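Clean on Paper Is a Low Bar

By Noelia Ibarra
7 March 2018

I have read a lot of clearance reports in my working life, and the ones that worry me most are the short ones. One page, a table of results, the word "acceptable" in bold, a signature. The client files it, the landlord files a copy, and everybody goes back to work in a building they now believe has been checked.

Maybe it has been. I would like to see a little more before I agree.

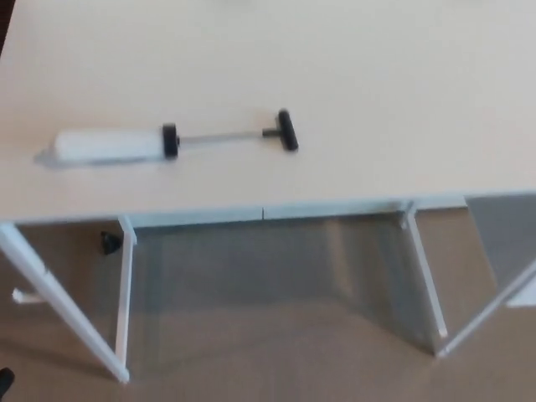
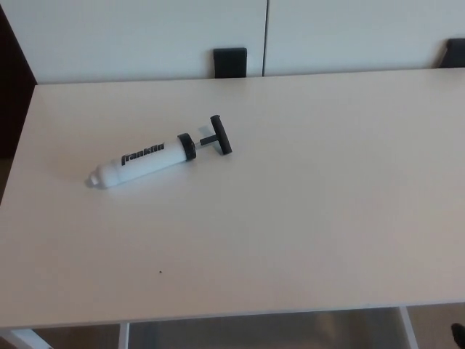
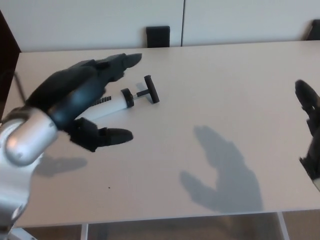 My complaint is with air sampling as it gets sold to small employers, and mostly with the sampling done after a mold or dust cleanup. The usual package is a single visit. A technician sets up a pump, draws air through a cassette for a few minutes, does the same outdoors, packs up and leaves. The lab counts what landed on the slide. If the indoor count is lower than the outdoor count, the job passes.

Think about what that comparison is worth. Outdoor mold counts swing all over the place. They go up after rain, they go up when somebody cuts the grass, and they drop under snow. Sample in a dry cold week and your indoor air may look bad beside it. Wait for April, when everything outside is growing and rotting at once, and the same indoor air looks wonderful. The building is the same building. Only the yardstick moved.

I had this argument last year over a two-story office that belongs to a firm called Algate. A pipe had leaked behind the records room and the wall was opened, dried and closed up again. The contractor brought in its own consultant, Dira, for the clearance. Dira took 2 samples, one in the hallway and one in the parking lot. The hallway came back at 400 spores per cubic meter and the parking lot at 1120. Pass.

The records room, where the water had been, was locked that morning. It is not in the report. You would have to know the floor plan to notice that it is missing.

Carmela Cantero manages that office, and to her credit she noticed. She called Dira and was told that air moves freely through a building, so a hallway sample stands for the whole floor. I have heard that line from a great many people and I have never seen one of them back it up for a room with the door shut. Air does move. It moves along ducts, under doors, up stairwells, and it moves differently with the fan on than with the fan off. The report didn't say whether the fan was on.

There are good people doing this work. Gøran Løken trained me, back when I still carried the equipment myself, and he would spend most of the first hour in a building without unpacking anything. He looked above ceiling tiles. He asked the night cleaners what they smelled and when they smelled it. He put a moisture meter on the walls and wrote down the readings, including the boring ones. By the time he switched on a pump he had a question in mind and knew which result would change his advice. If no result would change it, he left the pump in the van and billed for less.

That last part is where the trade has gone soft, I think. Samples are easy to price. Looking is hard to price. A client will pay without complaint for a line that reads "air samples, lab fee included" and will fight over a line that reads "inspection, half a day." So the inspection shrinks and the sampling stays, and we end up with reports that have numbers in them and very little about the building.

Aurelio Echevarría, who runs a remediation crew and disagrees with me about nearly everything, says I am being unfair to the customer. His view is that a small business owner wants a yes or a no, can't afford a study, and is better off with a modest test than with none. I take the point about money. I don't accept the rest. A modest test that can't tell you what you need to know is not cheaper than nothing. It costs the fee, and then it costs whatever happens after people quit worrying. I have seen a staff complaint about headaches turned away by waving a clearance letter for a different floor.

I am just as doubtful about the fix being offered now, which is the wall-mounted monitor. Tanui sells one, and so do plenty of others. It has a little screen with a color on it, green or yellow or red, and a phone app. Particle sensors of that sort can be useful for spotting a change, say a filter that has slipped or a sanding job that wasn't contained. They can't tell a mold spore from flour dust, and they say nothing at all about lead or asbestos. I sat through a sales talk in which the presenter was asked that question directly. He answered with a slide about peace of mind.

The Borkthorpe warehouse put in 9 of these monitors over the winter. Simone Barros handles safety there, and she let me look through the logs. Most of the units had been hung near outlets, where hanging them was easy, and not near the battery charging area or the packing line, where the complaints were coming from. One was above a door that stands open all day. The dashboard was green from top to bottom. I'd have been surprised by anything else.

So what would satisfy me? Fewer numbers, for a start, and more sentences. I want a report that says who was in the building, which rooms were entered and which were not, whether the ventilation was running, what the weather was, and what the walls felt like and read on the meter. I want the person who tests to be paid by somebody other than the person who cleaned. I want the calibration record for the pump, before and after, stapled to the back, and I want the limits of the method on the first page in the same size type as the conclusion.

None of this takes new science. Most of it could be written down in the time the technician spends waiting for the pump to finish. When I ask for it, I am often told that it isn't standard practice, and I believe that completely.

Cantero did get her records room tested in the end, by a different outfit, with the fan on and the door closed. I'm leaving the result out. Whether it was high or low has no bearing on whether the first report deserved its signature, and I've found that once I give the number, people stop listening to the rest.

Related items
Who Should Pay the Clearance Consultant?
Reading a Lab Sheet Without a Lab Background
Moisture Meters: What the Pins Can and Can't Reach
Letters: In Defense of the Single Visit

Contact us | Copyright 2018, all rights reserved | Back to top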